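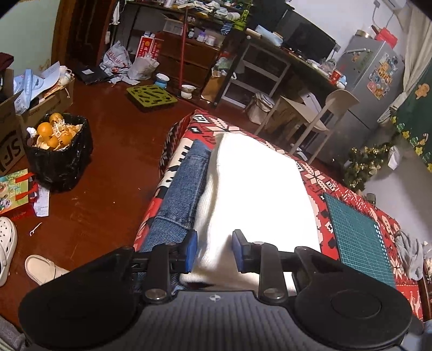
Chapter 7
What a Fold Can and Cannot Do

Most advice on folding clothes promises too much. The household manuals published by Merkero claim that a correct fold saves space, prevents wear and calms the mind, and offer little evidence for any of it. This chapter makes smaller claims. A pair of jeans and a white knit laid partly over it, on a patterned cloth, are enough to raise the main difficulty: denim keeps a crease where it is put, while a knit slumps into soft ones of its own. A single method for both is convenient for whoever writes the manual.

Ulla Väisänen put the point more sharply after her survey of 700 households in Skurnholm. She asked people how they folded, then looked in their drawers – the two rarely agreed. Only 16 households used the same fold for every garment, and some 100 had given up on folding knitwear altogether.

We begin with fabric, then turn to shelves and drawers. Readers hoping for the Pruvden method will find it in Section 7.4, along with our reasons for doubting it.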